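Boltthorpe Repair and Craft Newsletter
August

Old hall: redecorating and the autumn programme

The main room at Lurell Street closes for decorating at the end of the month and will stay closed for two weeks. The small room and the kitchen stay open. If you have a regular booking in the main room, you should already have had a letter. If you haven't, ring the office before noon, when the phone goes over to the machine.

We had two quotes for the work. The cheaper one left out the filling and sanding, so we have gone with Cuypers, who did the stairs three years ago. The price is 1000 pounds for walls and woodwork. Of that, 486 pounds came from the spring sale and 300 from the parish grant. The rest comes out of the building fund.

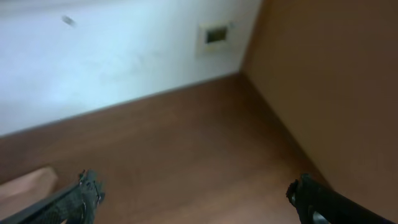 The ceiling is not part of the job. It was painted when the lights were changed and should last a few more years. The noticeboard will come down while the work is on, so please collect anything you want to keep. Old posters will go in the recycling.

Chairs will be stacked in the corridor along the left-hand side only. The fire door has to be kept clear at all times, including during deliveries. Last winter it was blocked twice by the same trolley and we had a warning about it.

Hendrik Segers is running the bookbinding course again from the first week after we reopen. It is six evenings, starting at 7 pm, in the small room to begin with and then in the main room once the smell of paint has gone. He will cover single-section books first, then sewing on tapes, then a simple case binding. You don't need any experience. Bring a bone folder if you own one, a metal ruler and an apron. Thread, needles and glue are included in the fee. 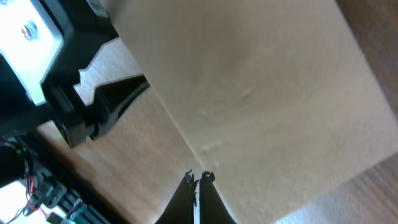
Most of the trouble people had last year was with grain direction. Paper and board bend more easily one way than the other, and if the grain in a cover runs across the spine the book will warp as the glue dries. Hendrik will spend the first half hour on this, and he asks that you don't cut anything at home beforehand. A plain cream-tan sheet, like the one lying at a slant over the brown tabletop, gives you no printed pattern to go by, so you will be shown how to test a piece by flexing it gently in both directions. Mark the grain in pencil before you put it away.

The paper order has gone to Ollent. We asked for 600 sheets of text weight, which should see us through to spring with some left for the children's sessions. Offcuts will be in the box under the sink and are free to take.

Places on the course are limited to ten. Names to the office please, with a deposit.

The mending table carries on as normal in the small room. Lamps and toasters need to be booked in, clothes don't.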